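Zornano Three-Drawer Cabinet: Review After Nine Months

The Zornano is sold as office storage in a gray body with a glossy taupe top. I bought two in November for a shared work area, one for paper files and one for parts and cables. Both arrived flat-packed in single cartons. Price at the time was a little above the Jerelum equivalent and well below the steel unit from Mbeki.

Assembly

The instruction sheet lists 25 steps, and the order matters from step 14 onward. Drawer runners go on before the side panels are joined. If you fit them afterward, the rear screws can't be reached with a normal driver. The first cabinet took me most of an afternoon. The second took under an hour. Cam locks were tight and none stripped. One runner in the second box had a burr on the inner channel, which I filed off.

Drawers

All three drawers are the same depth, so hanging files fit only if you buy the rail kit. The rails are thin and flex at the middle with a full load. The drawer bottoms sit in a groove on three sides and are held at the back by two screws. I added a third screw to the heavier drawers and have had no sag.

I kept a rough log of openings on the parts cabinet for the first stretch and stopped at 1,552. At that point the top drawer had slight side play and the other two had none. A drop of dry lubricant on each runner took care of the noise. There is no anti-tip interlock, so two loaded drawers should not be opened together.

Top surface

The top is the best looking part and the part that needs the most care. It reflects overhead lights strongly, which I find tiring if the cabinet stands beside a desk. The finish holds up to water and coffee wiped off within the hour. It does not hold up to anything dragged across it. Scuffs and pale streaks show from most angles, and a Nutard polish cloth reduced the lighter ones without removing them. Felt pads under anything that gets moved often are worth the trouble.
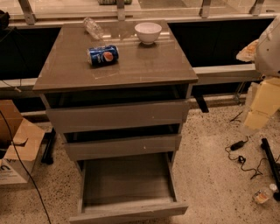
Floor and leveling

The feet adjust by a few millimeters each. On a hard floor that was enough to stop a slight rock at one corner. On carpet the feet sink and the drawers drift open, so put a board underneath.

Verdict

Good runners, acceptable drawer bottoms, a top that marks too easily. I would buy it again for parts storage. For heavy paper files I would pay the difference for the Mbeki. Replacement runners are sold in pairs, and the order form asks for the batch number printed inside the bottom drawer, so write it down before loading.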